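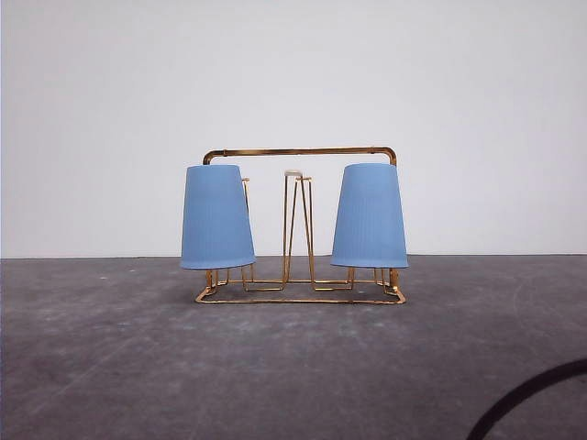
ok so the cup rack thread. I said I'd do one once I'd lived with it for a while and it's December, so I've lived with it

backstory: I had a cupboard full of mugs from everywhere. Conference mugs, a mug shaped like a boot, you name it. We moved into the place on Drindov Street and the kitchen has basically one usable cupboard, so the mugs had to go (most of them. the boot stayed)

found the rack at Purkar, the secondhand place behind the bus station. Gold wire, long handle across the top so you can carry the whole thing. Tag said lot 877, which made me feel like I was at a very fancy auction. I was standing next to a bin of extension cords

the gold is not perfect! There are brownish patches on the handle, mostly over by one corner. I tried polishing them with a soft cloth and dish soap and gave up after 6 minutes. Now I kind of love them

the cups are Pichler, the pale blue with the skinny ribs going up and down. I wanted the green and they were out of green. Blue with the gold is better anyway, I was wrong, moving on

they hang upside down on the pegs. Someone asked me last time if the rims touch the bottom, and no, there's a little gap under there. That was a big thing for me after years of cups sitting face down on a dish towel and smelling like dish towel

things I'd check before buying one of these used: set it down on a hard floor and push on each corner. I did mine on the concrete because our counter has a dip in it and EVERYTHING wobbles on that counter

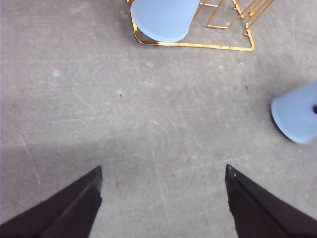 Edited in December, 9:40 PM

adding more because I got questions!

yes, the rods really are that thin. I love how it looks when you stand right over it, pale blue and all that shiny wire crisscrossing. From the side it's a pretty plain little rack and then you look down and it's a whole situation

no, I wouldn't hang heavy mugs on it. My Pichlers hold 170 ml, so they're small. I put the boot on it once for a laugh and took it right back off

price: less than lunch for 2. Ovano has a new one in the same sort of style for a lot more, and I looked at it for way too long in the store, but the handle on theirs is square and I didn't like holding it

cleaning: damp cloth, then a dry one right after. The bends where the wire turns the corner are the annoying part, I use an old toothbrush

if anybody sees the ribbed cups in green please message me, I still want them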